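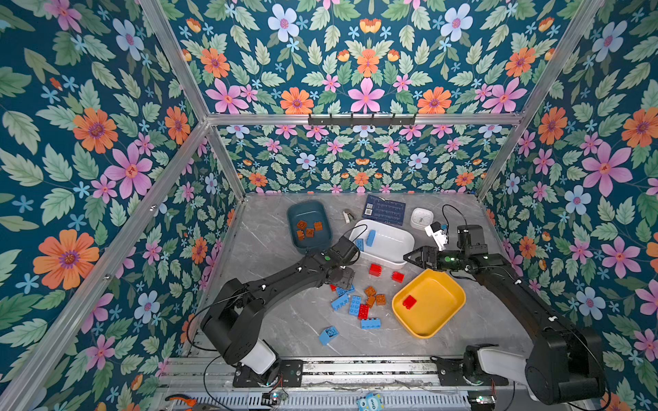 Floral wallpaper on the walls, black hooks along the crossbar.

Stornow Card League
Minutes, spring players' meeting
March 18, 2026, upstairs at Tollel, start 7:10 pm

Quorum met. Notes typed during the meeting, so bear with the spelling.

Last minutes
Read and approved. One correction, the October meeting did not "agree" to drop the bounty night, it agreed to talk about it again. See below.

Money
Balance $2213 after the winter final payout. Room rent paid through the end of the season. One deposit from a dropped team still not returned, has been asked for twice, will go out this week. Question from the floor on whether leftover prize money rolls into the next final or stays in the general pot. Answer: rolls over, it's in the rules, page with the payout table. Several people had not seen that page. To be put on the website.

Blind structure
Long one. Complaint is the same as last season, levels go fine until the second break and then everybody is short and it's all shove or fold. Slower players said 20 minutes is already rushed for them. People who drive home late said the opposite, they don't want to be heads up past midnight.

Options put up:
- keep as is
- add a 200/400 level that got cut last year, same level length
- longer levels all the way through, start half an hour earlier
- bigger starting stacks

Bigger stacks got no support once it was pointed out we'd need more of the high chips. Longer levels lost, too many can't get there earlier on a work night. Voted to put the level back in. Passed by show of hands, clear majority. Starts next regular night. Ante stays big blind ante, nobody wanted to reopen that.

Late registration
Currently closes at the first break. Motion to close one level sooner. Discussion. Some felt late entries get a full stack against people who have been grinding for an hour, others said that's how it works everywhere and a late entry is blinds lost anyway. Motion failed. Re-entry stays at one per player, same cutoff. Reminder that a re-entry draws a new seat, you do not sit back down where you were.

Season final
Buy-in proposed at $220, up from last year. For: better prize pool, dealers can be paid for the final table. Against: prices out people who qualified on points fair and square. Amendment, top points finisher plays free out of the general pot. Accepted as part of the motion. Passed, closer than the blinds vote. Payout table to be redone for the new amount and sent round before anyone has to commit.

Date of final not set. Depends on room.

Clock software
Wekis froze at the color-up again two nights running. Restarting brings it back at the wrong level. Suggestion to go back to the old spreadsheet timer, met with groans. Agreed: keep Wekis, but write down the level and time left at each break so it can be set by hand. If it freezes again at the next night we look at something else.

Chips and cards
Quote in from Ingvarsson for replacement chips, the greens are worn and some of the edges are chipped. Quote is for full racks only, we need part racks. To go back and ask. Cards: setups are okay for this season if people quit bending the corners to look. Please look at your hole cards with your hands flat.

Table rules
- Phones. Off the table during a hand. Texting between hands fine. Warning first, then a missed orbit.
- Showing one card. Show one, show all, at the end of the hand, to anyone who was dealt in.
- String bets. Two disputes last month, both at the same table. Say the amount before the chips move and there is no argument. Floor ruling is final on the night, bring it up afterwards if you dont like it.
- Chopping the final table allowed if everyone left agrees. Points are still played for by chip count at the time of the deal.

Bounty night
Back from October. Short discussion this time. Keep it, once a season, not counting for points. Passed.

Any other business
Request for an Omaha side table for people who bust early. Fine if it's low stakes and packs up when the main game ends. Needs a dealer, or self deal. Sign up sheet at the next night.

Parking at Tollel, do not block the loading door, we have been told again.

Snacks: same as before.

Actions
- Website, payout page up
- Deposit back to the dropped team
- Ingvarsson, price for part racks
- New level added to the strcture sheet, print 2 copies per table
- Payout table for the final
- Ask Tollel for open dates

Closed 8:50 pm. Cash game after for those staying.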